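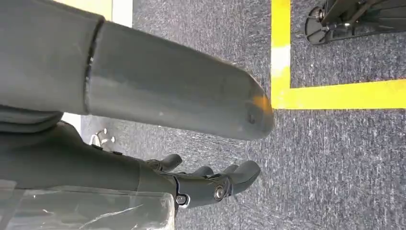
18 January 2019
Teltville shop, main floor

Floor marking and general clear-up. Started with the aisle that runs from the roll-up door to the back benches. The old tape had lifted at both corners by the door and was catching on cart wheels, so I pulled the whole run up. Most of it came away in long strips. The stretch past the parts washer left its adhesive behind and had to be scraped.

Used the plastic scraper first, then the razor scraper held flat for what was left. Citrus remover on the worst of it, left to sit while I did the next section, then wiped up with blue towels. After that a wash with plain detergent and a rinse. The remover leaves a film and new tape will not hold on it. I learned that in September and don't want to do this job a third time.

Aisle width. The old line wandered. I snapped a chalk line off the door frame and the far column, and the two edges now run parallel. Alfie Naylor held the other end. He pointed out that the bench legs on the left side sit slightly proud of where the drawing shows them, so the line is pulled in a little to clear them. Marked the change in pencil on the wall copy of the floor plan – someone with access to the file should update it properly.

Tape is the Vositz heavy one, from the Whiteley order. Laid it in one pass with no stretching, then went over it with the weighted roller. Cut the corners square and butted them. Last time they were overlapped and the overlaps were the first thing to go. I kept carts off it for the rest of the day and put the two sawhorses across at each end.

Still to be taped:
– box around the eyewash station
– keep-clear area in front of the electrical panel
– short return by the tool crib

There are 3 rolls left on the shelf under the window. That should cover the list above with some over. The part number on the old label did not match what the supplier has now. Purchase order was 2382 if anyone wants to repeat it. Brenda Goodall has the paper copy.

Covers and sheeting. Went through the bin of used plastic. Anything torn or gritty went out. The clean pieces were shaken outside, folded and put back, big ones at the bottom. Please don't put a sheet away with tape still on it. I spent a long time peeling tape off one piece and ended up throwing it out anyway. Fabric covers go on the hooks, not in the bin. They pick up chips from the plastic and then carry them to whatever they get put over next.

If you cover something on the shop floor, keep the sheet up off the walkway. Tuck it or clip it. The spring clips are back in the coffee can by the sink.

Floor drains. Lifted the grate nearest the washer and cleaned out the basket. Mostly grit, one hex key, a good amount of cable tie ends. Cable tie ends belong in the trash at the bench where you cut them. The second grate would not come up. One of its screws is rounded. Left it alone and wrote it on the maintenance board.

Lights. The fixture over the back bench is yellower than the others after the last tube change. It makes it hard to compare colors at that bench, and Brenda has been taking the wire samples over to the window. I checked the carton and the tubes are a warmer type than the rest of the room has. Asked Provura for a price on matching ones. No answer yet. Until then, sort wire somewhere else.

Sweeping. Did the full floor with the wide broom and then the edges with the shop vacuum. Vacuum was weak at first. Filter was packed solid – knocked it out in the yard and it picked up again, but it should be replaced. We go through about 5 of them a year and there are none in the cupboard.

Drums by the side door: the empty ones can go back to Whiteley with the next truck. I moved them against the wall and out of the aisle. The one with absorbent in it stays.

Spent 300 on consumables from the shop account this month, counting the tape and the remover. Receipts are in the envelope inside the front cover of this book.

Monday: check the tape edges by the door before anything heavy goes over them, then do the panel box. Alfie to look at the rounded screw.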